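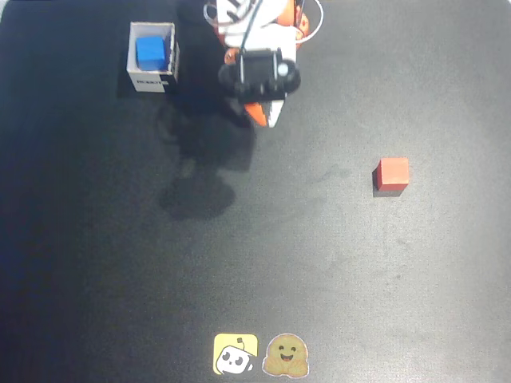
Chapter 4
Building a World the Reader Will Walk Into

I wrote my first fantasy novel with a map taped over my desk and a binder so fat it wouldn't close. I had the tax laws of a kingdom called Warnero. I had its holidays, its cheeses, the names of 57 kings in order (with the nicknames of the bad ones). What I didn't have was a first chapter anybody wanted to finish. My friend Vlasta Šťastný read it on a train, got off, and told me very kindly that she now knew a great deal about cheese.

So this chapter is about the stuff in the binder, and how you get it onto the page without making your reader sit an exam in it. We spent Chapter 3 on characters, and I'm going to lean on that work here, so keep your character sheets close by.

4.1 Start with one odd thing

Most invented worlds that stick in my head began with one odd thing, and the writer kept pulling on it. In my second book, the one that did get published, the odd thing was that the river ran uphill for half the year. I had no history for it and no map. I had a ferryman called Šimek who charged double in June, when the current turned, and a town full of people who complained about it!

Look at what that gave me for free. If the river turns, then trade turns with it. Somebody gets rich on the wrong half of the year. Somebody else has built a house in a very silly spot. There must be songs, and a saint or a small god to blame, and a word for the two still days in the middle when the water can't make up its mind. I never sat down to plan any of that. I asked what Šimek would grumble about next, and I wrote it down.

Try it with your own odd thing before you read on. Write it as one plain sentence, the way a bored local would say it to a visitor. If the sentence needs three commas and a footnote, you've probably got several odd things tangled together, so pick the one you'd miss most.

4.2 Who in this world is bored by it?

I ask this in every class I teach, and people look at me strangely. But a dragon seen by a farmer who has to clean up after it is a different animal from a dragon seen by a prince. The farmer knows what it eats. She knows which gate it knocks down, and she has opinions about the people who let it get so fat.

Here are two openings from my own drafts, both set in the hill town of Flirkow.

"Flirkow had been founded 1,384 years before, in the reign of the wizard-king Fisico, whose nine towers still guarded the valley."

"The ninth tower was leaking again, and it was Anna's turn with the bucket."

I was very proud of the first one for nearly a year. The second came to me while I was doing the dishes. It has the tower in it, and it tells you there are at least eight more, and it gives you a person with a problem. The wizard-king can wait. (He turns up on page 40, and by then readers have been wondering who on earth builds a tower that badly.)

4.3 What to leave in the binder

You're allowed to keep the binder. I still have mine, and I still add to it when I'm stuck – it's a lovely way to spend a wet afternoon. My rule is that for every 1,000 words of story I get two sentences of straight explanation, and I have to choose them. Everything else has to come in on somebody's boots.

The exercises in the next section will help you practice that. You'll need your odd-thing sentence from 4.1, one character who is tired of it, and a page of explanation from your own draft that you're secretly fond of. Bring a pencil as well, as we'll be crossing things out.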